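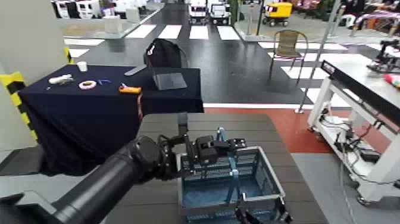

OPINION | EQUIPMENT AND CAPITAL PLANNING

The arm is the smallest part of the bill

Florencio Sepúlveda

Each January the departments of Morin submit their equipment requests for the coming year, and each January the requests for robots arrive in the same form: a supplier's quotation, a delivery period and one figure at the foot of the page. This year there were 19 requests of all kinds. Four concerned robot arms, and I have read those four with some care. My view is that none of them should be approved as it stands, although I would gladly see all four machines bought.

The quotations from Zonex and Bonix are fair documents. They state what the supplier will deliver. They do not state what the buyer must already have in place, and it would be odd to expect them to. A bench must be found for the arm, with power, cabling and clear floor around it. The objects it is to handle must be bought too, and bought again when they wear out. A slotted plastic basket with an arched handle costs very little, but a department that intends to have a gripper pick one up all day will need a good many baskets, in more than one shape, and somewhere to keep them.

Staff time is the larger omission. In our last full year the Idotano project booked 2,000 hours to its two arms, of which almost a quarter went on setting out, putting back and adjusting. No line in the original request allowed for this. The hours were found by taking them from other work, and the other work was late.
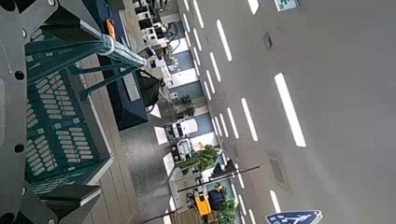
Grippers deserve a line of their own. They are commonly treated as an accessory to the arm, to be chosen once the main order has been placed. I would reverse the order of decision. A department should first say what is to be held, by which part and at what angle, and then ask which gripper can hold it. Only after that is there any sense in comparing arms. Idotano bought in the usual sequence and replaced its first set of fingers after 23 weeks, out of a consumables budget meant to last the year.

I would therefore ask for three changes to the form. The purchase price should be shown beside the expected cost over five years. The hours of the people who will work with the machine should be entered and signed for by the head of department. A sum should be held back for grippers and fixtures, and released once the first months of use have shown what is needed. On the figures I have seen, 41 per cent of the purchase price would be a prudent reserve.

Some colleagues will object that this makes robots look expensive. They are expensive, and the present form merely spreads the cost over budgets where it is harder to find. A department that can still make its case with the full cost on the page should have its machine, and should have it without further delay.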